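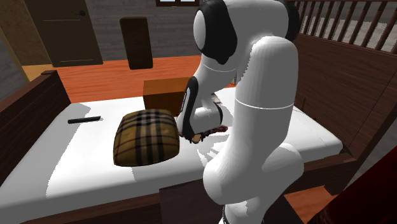 Zorkwood bedroom cell - setup and upkeep notes

Hi, I'm Maysoun Sayegh and I look after this cell, so if something in it is broken it's probably my fault. It's a simulated Franka arm on a dark pedestal, working over a flat white surface with soft and hard objects on it. Last edited 03/02/2025.

What's in the release
284 episodes, each with two camera views. Every episode starts from a saved state, and the object poses get shuffled a little before the arm moves. The full set of raw states is 3692 files, and you don't need those unless you're rebuilding the cell from scratch.

Setting up the base
Load the room first, then the pedestal, then the arm. I did it the other way around back in November and spent an entire afternoon chasing an arm that sank into its own mount! Keep the pedestal close to the side rail but not touching it. If they overlap at all, the solver pushes back and you get a slow drift at the wrist (very annoying, very easy to miss).

Checking the reach
Run reach_check before you record anything. It takes the gripper down beside the plaid pillow, to the small brown lumpy thing, and stops there.

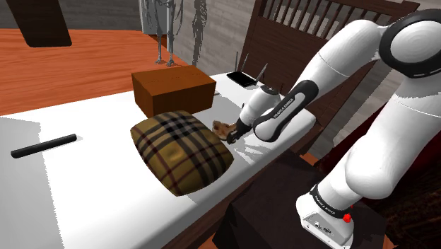 Let it sit for 100 steps and read the joint log. Anything over 5 mm of error at the fingertips means the base offset is stale, so delete the cached file and load again. Don't try to fix it by nudging the gripper target - I've done that and it just moves the problem to the next object.

Looking after it
- Shadow edges come out jagged. That's the low shadow setting, and I leave it there for speed.
- The pillow's collision mesh is simpler than it looks, so grasps near the corners can be odd.
- After any Multeo update, reset the joint damping by hand. The Tavares config has the values I use.

Known problems
The reset script hangs sometimes when the box spawns too near the pillow. Kill it and rerun with a new seed. Bug reports go in the Drestthorpe tracker, and please attach the joint log!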